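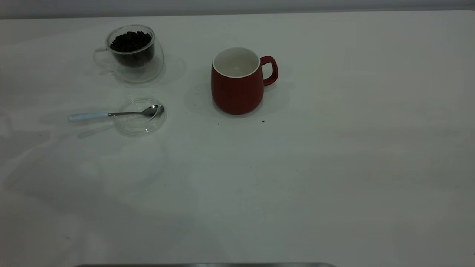
咖啡豆、勺子和红色马克杯

用勺子舀咖啡豆：软件方面的一些小办法

我在 Dalen 的工作间里写机械臂的程序已经有一段时间了，主要用的规划软件叫 Plandar。下面的笔记最初写给同一个工作间的人看，后来 Gunvor Engström 建议放到网页上，我就整理了一遍。中文是我的第三种语言，如果有的句子读起来有点硬，请原谅。

任务很普通：夹爪拿起勺子，从玻璃杯里舀咖啡豆，倒进马克杯。人做这件事不用想，程序做这件事要想很多。硬件的问题（夹爪的垫片、线缆怎么走）我放在另外一页，这里只谈感知、规划、控制和几个小工具。

先写任务的状态，再写动作

我以前的习惯是先写动作：移动、闭合、抬起、移动、翻转。这样写得很快，改起来却很痛苦。现在我先列出状态，每个状态用一句可以检查的话表示，例如“勺子在夹爪里”“勺头在杯口以内”“勺头高于杯口”。动作只负责从一个状态走到下一个状态，走完以后由检查函数说“是”或者“不是”。

检查函数要短。如果超过一页屏幕，多半里面藏了两个状态，拆开比较好。检查函数也不要移动机械臂，连一毫米也不要。我犯过这个错误，找了一个下午。

状态的名字请写成完整的话。“stage_3”过了一个周末就没有人记得是什么意思。

透明的东西不要只靠深度

玻璃对深度相机很不友好。光穿过去，深度图上就是一个洞，或者直接给您桌面的高度。规划器看到桌面的高度，就认为这里可以通过，然后勺子碰到杯子。

我们现在的做法如下。

第一，在彩色图里找杯口的椭圆。杯口的边缘有反光，细，但是比较稳定。找到椭圆以后，用杯子的已知尺寸推算位置。

第二，用豆子帮忙。深色的豆子在浅色桌面上对比很强，那一堆的轮廓就给出了杯子内部的范围。杯子空的时候这个办法没有用，所以程序里要有一个分支。

第三，在碰撞模型里把玻璃画大一点。我给杯子加一个看不见的圆柱，只在杯口的上方开一个口，让勺子进去。把手也要画进去。把手很容易忘记，它在白色桌面上几乎看不见。

平放在桌上的玻璃小件更麻烦，只有几条浅浅的轮廓线。如果布置是固定的，我建议不要检测，直接在场景文件里写一个禁区。这不漂亮，可是有用。等检测做好了再删掉。

还有一点：玻璃会投下影子，影子的边缘有时比玻璃本身更清楚。训练分割模型的时候，请检查标注的人有没有把影子也画进去。我们第一批标注里就有这个问题，模型后来很认真地学会了找影子。

阴影和小黑点

白色桌面看上去很简单，对阈值方法来说并不简单。机械臂自己的影子会跟着它一起动，背景减除会把影子当成新的物体。我们试过调阈值，调了很久，最后改成只在感兴趣的区域里做减除，区域外面的变化一律不看。

桌上常有很小的黑点，可能是豆子的碎屑，也可能是别的。给检测结果加一个最小面积，不要让程序去追这些点。最小面积写在配置文件里，不要写在代码里，换镜头以后一定要改的。但是也不要把它们从日志里完全去掉。如果小黑点一次比一次多，很可能说明勺子在路上洒了东西，这是有用的信息。

如果您想统计洒出来多少，请在每次运行的前后用同一个固定相机各存一张图，然后相减。机械臂要先退到同一个位置，不然减出来的都是影子。

手腕相机看到的东西比您想的少

手腕上的相机离物体近，细节好，大家都喜欢。可是它的视野小，夹爪的手指还要占去一块。机械臂转一点点角度，画面里可能就只剩下桌面和桌子的边缘。这个时候如果程序仍然要求视觉伺服给出误差，它会给您一个误差，只是没有意义。

所以请给每个相机写一个“可信”标志。我的规则很简单：目标的主要部分在画面内，并且没有被手指挡住，标志才是真。标志为假的时候，控制器用固定相机的估计，速度降到正常的 60%。标志重新变成真以后，不要马上切换回来，等 9 帧。没有这个等待，两个估计会来回抢，手臂会抖。

手指的区域请做一个固定的遮罩。手指在手腕相机里的位置只跟夹爪开合有关，按开合的程度存几张遮罩，用的时候插值。这件事半天就可以做完，可以省掉很多奇怪的误检。

桌子外面的东西也要遮掉。椅子、衣服、布，这些都会进入画面，而且每天不一样。用桌面的平面方程算出桌子的边线，边线外面全部涂黑，再送进模型。

白平衡请锁定。画面里几乎全是白色的时候，自动白平衡会慢慢漂，红色的物体今天是红的，明天偏棕。曝光也一样。 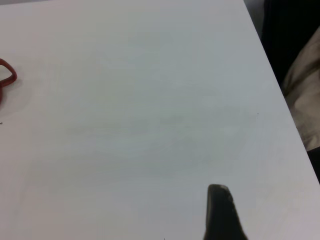
勺子要当成工具，不要当成物体

勺子在桌上的时候，它是一个要抓的物体。夹住以后，它就是手臂的一部分。在 Plandar 里这是两个不同的模型，切换的时刻要自己写明白。如果忘记切换，规划器会以为勺子还在原来的地方，会小心地绕开那个空的位置，同时让真的勺子扫过杯子。

夹住之后，请重新测一次勺头的位置。勺柄是圆滑的，夹的时候会转一点。我的做法是把勺子举到固定相机前面，停一下，用勺头的轮廓算出偏移，写进工具坐标系。这一步要多花一点时间，我还是每次都做。Gunvor 认为每抓三次测一次就够了。我们没有谈拢，所以现在它是配置文件里的一个选项，默认每次都测。

抓取点选在勺柄上，离勺头远一点，这样手指不会进到杯口里。但是越远，角度的小误差在勺头上就放得越大。请在仿真里把抓取点前后移动，看勺头的误差怎么变，然后选一个中间的位置，不要凭感觉。

进入杯口

进杯口这一段不要让规划器自由发挥。采样规划每次给的路线都不同，有的路线会让勺子从很奇怪的方向进去。我把这一段写成固定的形状：先到杯口旁边的一个预备点，再沿一条短的斜线进入，然后是舀的弧线，最后垂直抬起。规划器只负责到预备点为止。

弧线的起点由豆子表面的高度决定。豆子少了，起点要降低。高度从固定相机估计，误差不小，所以最后一段用力来判断：慢慢往下，直到竖直方向的力超过门槛，就认为碰到了豆子。门槛太低，手臂自己的振动就会触发；太高，豆子会被推到杯子外面。找这个门槛的时候，请先用塑料杯，
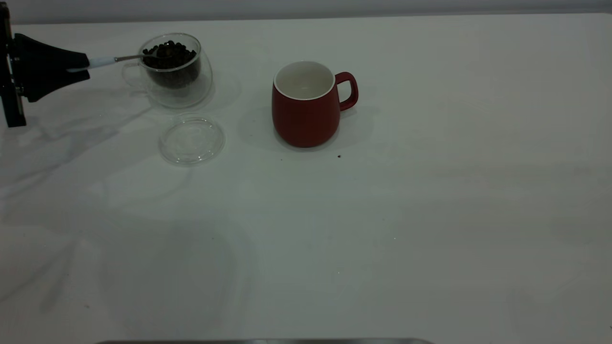 再换玻璃杯。换了杯子以后，门槛要重新看一遍，杯壁的硬度不同，碰壁时的力上升得也不同。我把两种接触分开处理：竖直方向的力慢慢上升，当作豆子；水平方向的力突然上升，当作杯壁，立刻停止，原路退回。退回的路线就是进来的路线倒着走，不要重新规划。

力传感器在每次进入之前清零，并且要在勺子已经夹好、手臂静止的时候清零。空手清零以后再夹勺子，勺子的重量就变成了一个固定的误差。

抬起的时候请限制加速度，不用限制速度那么多。豆子从勺子里滚出来，多数发生在起动和停止的那一刻。我在水平移动的两端用平滑的 S 形曲线，同时给勺头加一个姿态约束，让它保持水平。约束不要给得太紧，太紧的话规划常常失败，留几度的自由比较好。

倒进马克杯

马克杯不透明，检测容易得多。注意把手的方向：倒的时候勺子从没有把手的一边靠近。程序里不用识别得很细，知道把手在左还是在右就可以。

翻转勺子的时候，旋转中心请放在勺头，不要放在手腕。放在手腕的话，勺头会画一个大圆，豆子落在杯子外面。在 Plandar 里改工具坐标系的原点就可以，但是改完要记得改回来。我写了一个小的上下文管理器，进入时换坐标系，退出时自动恢复，出错退出也会恢复。

日志和回放

每次运行都存下面这些：所有相机的图、关节角度、力、当前状态的名字、每个检查函数的结果，还有配置文件的完整副本。最后这一项最容易省掉，也最让人后悔。

时间戳请用同一个时钟。我们有一段时间相机用自己的时钟，手臂用主机的时钟，两边差了 209 毫秒，回放的时候勺子总是“提前”碰到豆子。Liv Eide 在 Horncombe 的机器上也遇到过类似的情况，她的办法是让一个小灯闪一下，在图像和控制日志里同时找这个闪光，再算差值。现在我们开机以后都先闪一次。

回放工具不用做得很好看。我的只有一条时间轴和两个窗口，左边固定相机，右边手腕相机，按状态的名字可以跳转。大部分错误用这个就可以找到。

改了感知代码以后，先在旧的日志上跑一遍，再上真的手臂。我们留着 100 段旧的记录专门做这个，里面好的和坏的都有。坏的请不要删。

还没有解决的

豆子快舀完的时候，勺子碰不到杯底的角落。人会把杯子斜过来，一只手臂做不到。Nerkham 那边有人建议在杯子下面垫一个斜的底座，我还没有试。

另外，豆子在勺子上有多少，我们现在只能从图上猜。用力传感器称的话，勺子离手腕远，读数很吵。如果您有比较好的滤波方法，请写信给我，最好附上一小段日志。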